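In defence of the parts tray

My father kept his odds and ends in jam jars, and my aunt kept hers in a drawer that no longer shut. I went the drawer way myself until I was well past thirty. If you wanted a fuse you put your hand in and hoped, and you came out with a curtain hook, a dead battery and a small cut on the thumb.

I have since become a tray person, and I'd like to make the case for it, mostly because I lost an argument on the subject last week and have been thinking of better answers ever since.

The argument was with Vilhjálmur Kirkegaard, who shares the workshop at Jikville with me and four others. Vilhjálmur believes in drawers. He has a cabinet of them, a lovely tall thing he got cheap when the Benavides shop closed, and every drawer has a typed label. He can find you an M4 washer in the dark. He says that a tray is just a mess with a rim round it, and that anything left in a tray overnight will still be there at Christmas.

Well, yes, sometimes. I've got one at home with a door hinge in it that I'm rather fond of by now. But I think he's mixing up two jobs. A drawer is where a thing lives. A tray is where it sits while you're busy with it, and those are the hours when everything gets lost! I have never lost a part that was put away. I have lost dozens between taking them out and putting them in, usually by setting them down on the bench next to something the same colour.

So, my first demand of a tray is that it should be bright. None of your tasteful grey. Second, it should be shallow, so that you can see what's in it without tipping your head over like a pigeon. Third, it wants a proper raised rim and rounded corners, so a small screw can't roll off and a damp cloth gets into every bit of it. That's the whole specification. You could pay Skiltarow prices for one with a moulded insert and a clip-on lid, and I did once, and the insert fitted nothing I have ever owned.

The other half of it is the table. For years I worked on bare wood, and then Grímur Snorradóttir came back from a summer at Nirnell and began covering hers in brown paper, and I laughed at her, and then I copied her. You can write on brown paper. You can put a ring round a part and scribble what's wrong with it. When it gets grubby you roll it up and start again, and the table underneath is as good as the day you bought it. The blue masking tape came later. Strips of it across and down, so you have squares, and one square is one thing you're sorting out. It looks fussy. I thought it was fussy. I now get twitchy at a table that hasn't got it.

Electrical bits suffer most from drawer life, I reckon, being such awkward shapes. A mushroom-head stop button won't stack on anything. A miniature breaker is all steps and ridges and comes to rest on whichever side it fancies. Give them a bit of flat ground and they're no trouble at all.
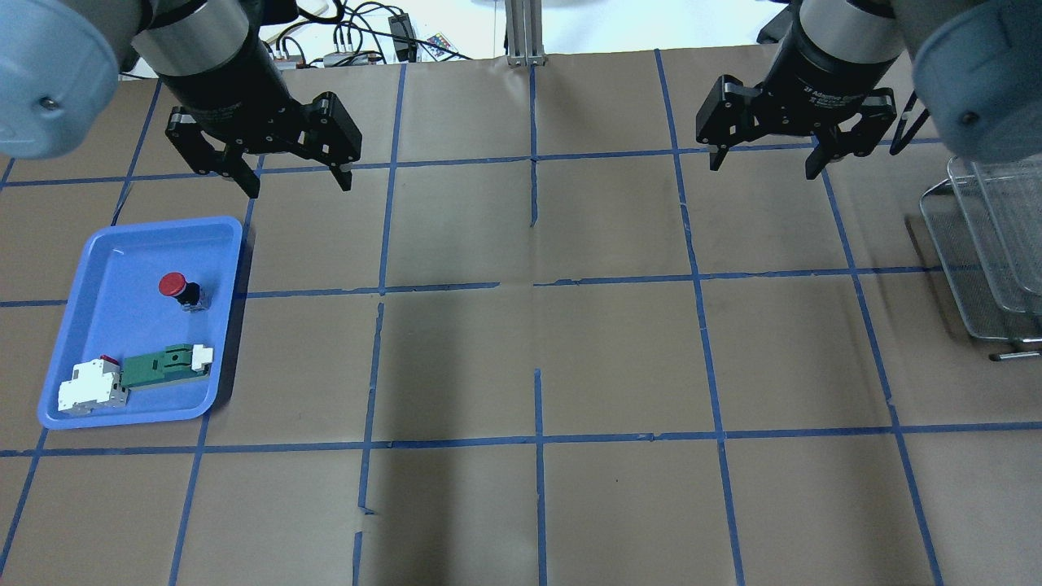
What Vilhjálmur gets right

I said I'd lost the argument, and in fairness I should tell you how. He asked me when I'd last emptied my tray, and I couldn't say. That's the weak spot. A drawer doesn't mind being ignored, but a tray does -- it fills up, bit by bit, and one day there's a layer at the bottom and you've made yourself the family drawer again, only without the front on it.

My answer, which came to me on the bus home, is that you should only allow yourself one. If you have one tray then you have to clear it before you can start the next job. If you have six, you'll fill six. I did have six. I've given three to Grímur, one to my sister for her seedlings, and one is under the leaky tap, where it's doing very well.

I told Vilhjálmur all this on Monday. He said one tray was still one too many, and then asked if he could borrow it.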